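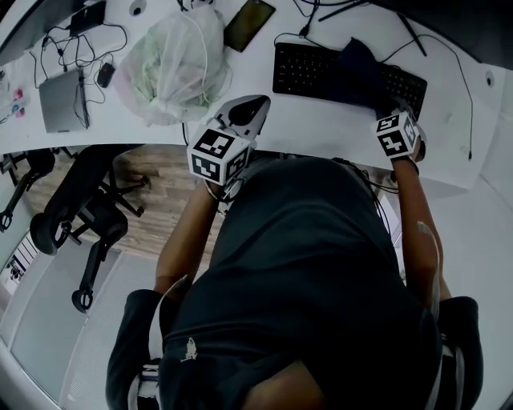
Flirbridge began with a pot of oat yoghurt on a kitchen windowsill in Sendham, and with Maysoun Khasawneh wondering why the ones in the shops all tasted faintly of cardboard. She isn't a food scientist and will tell you so within a minute of meeting you (she used to teach geography), but she is very stubborn, and by the following March she had a recipe that her neighbours were knocking on the door for. These days a fair bit of the work gets done at a desk, one hand on the mouse and the other by the keyboard, going through orders, oat deliveries and the many kind emails you send us. The rest still happens in the dairy, as we insist on calling it, although no milk has ever been through the door.

We make 3 yoghurts, a soft spreading cheese and a pouring cream, so 5 products in all, and every one of them starts with oats from Trulonach, a farm up the valley where they've put up with our questions very patiently. Wissam Sabbagh looks after the cultures and gets in before anyone else to check on them. Miłosz Laskowska runs the kitchen and came up with the cream, which we think is the best thing we do, particularly on a warm plum crumble!

In May 2022 we moved out of Maysoun's garage and into our present home behind the old seed merchant's, and we've been spreading out ever since. You'll now find our pots in 76 shops and cafés, most of them small, and we still like to deliver to the nearest ones ourselves so we can have a natter and hear what people are saying over the counter.

Our smaller range for children is called Ojo and has less sugar in it, with the fruit blended smooth for those who object to bits. If you'd like to stock it, or just want to know which pot to try first, do write to us. Shota Takagi reads everything that comes in and will get back to you, usually with a recipe attached.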